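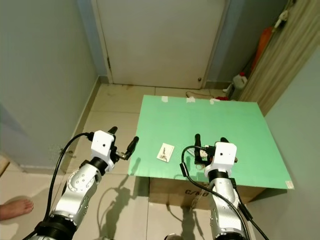
4. Setting Up the Rura Display Frame

Home Manuals Frames Spare Parts Contact

This section covers a single Rura frame, from carton to hung pages. Joining frames into a row is in Section 5. Taking them down again is in Section 6, which you will read at closing time, standing up, with your coat on.

The Rura was designed for stamp and postal history exhibits on standard album pages. People also use it for pressed ferns, bookplates, and, at the Stestside spring show, a complete run of sugar packets. The steps don't change.

4.1 Before you start

Check the carton against the packing slip. You should have:

- 2 side rails, marked L and R on the inner edge
- 5 page ledges
- 1 back panel, folded
- 1 clear front sheet with film on both faces
- 2 feet with locking pins
- 18 page clips
- 1 hex key, which is also the one you lost last year

Lay the parts out face up on something flat and clean. A floor will do if your knees agree.

Caution: Leave the protective film on the front sheet until step 14. The sheet scratches easily, and it attracts cat hair from cats in other buildings.

4.2 Assembling the frame

1. Unfold the back panel and press along the crease until it lies flat. It will rise again slightly. Let it.

2. Slide the panel into the groove on the L rail. The smooth side faces you.

3. Fit the R rail to the opposite edge. If it stops short, take it off and look for the staple. A staple from the carton finds its way into that groove more often than we'd like.

4. Hook the ledges into the slots, starting at the bottom. Each one clicks twice, once at each end. A ledge that has clicked once looks fine until the judges lean in.

5. Tighten the rail screws with the hex key, finger-tight and then a quarter turn.

Caution: Do not overtighten. The threads are brass and hold a grudge.

6. Push the feet onto the rails and insert the locking pins from the outside. Pins put in from the inside will also hold, right up to the moment you want them out.

7. Stand the frame up. This is easier with 2 people, or with one person and a wall.

Note: Frames made by Räsänen before the hinge was redesigned have round feet and no pins. Those frames can stand next to a Rura but can't be joined to it. An adapter is listed under Spare Parts and is usually out of stock.

4.3 Leveling

8. Set a pencil on the middle ledge. If it rolls, turn the screw under the foot on the low side until it stops.

9. Repeat with the pencil on the top ledge. Church halls and school gyms slope in ways their architects never wrote down, and a frame that was level by the window may not be level by the radiator. Level it where it's going to stay.

10. Take the pencil away. A surprising number of exhibits have been judged with one in them.

4.4 Hanging the pages

11. Wash and dry your hands. Hand cream comes off on page sleeves and can't be argued with afterward.
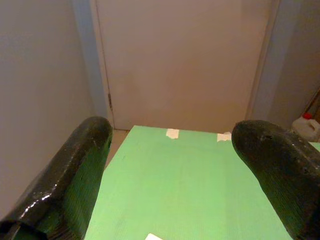

12. Start at the top left and work across, then down, as you would read. Put each page in its sleeve first, rest the lower edge on the ledge, and tip the page back until it touches the panel.

13. Fit the clips at the upper corners. The clip should grip the sleeve only. If you can see it touching a stamp, a cover, or the heading you stayed up until midnight lettering, move it outward.

Caution: Never use adhesive putty on the back panel. We know it worked fine last time. The mark it leaves is the exact shape of a thumb, and the hire desk keeps a list.

14. Peel the film from the inner face of the front sheet and slide the sheet down into the rail channels. Check for crooked pages now. When you're satisfied, peel the film from the outer face.

15. Step back a few paces and check for crooked pages again. There will be one. Lift the sheet by a hand's width, straighten the page from below, and lower the sheet slowly.

16. Turn the two top catches inward. If you're using the Zurnness lock bar, fit it over the catches before closing the padlock, and put the key somewhere you'd look for a key.

4.5 Lighting

Keep lamps at least 70 centimeters from the front sheet. Closer lamps produce glare on the top row and a faint warm smell that visitors will ask about. Old inks fade under strong light, so switch the lamps off whenever the room is closed, including for lunch.

Don't set the frame in direct sun. February sun counts.

4.6 If something is wrong

The front sheet sticks halfway. One rail is out of square. Loosen its screws, tap the rail lightly with the side of your fist, and retighten.

Pages slump in the middle. The sleeves are too large. Add a third clip at the top center or trim the sleeve, never the page.

The frame rocks when people walk past. Check that both pins are fully in. If they are, it's the floor. Fold a piece of card under the foot and don't mention it to anyone.

A clip has gone missing. It's in your cuff.

For a replacement catch or ledge, quote the number stamped inside the L rail when you write to the hire desk. It can only be read with the frame taken apart, so copy it onto the packing slip before step 1.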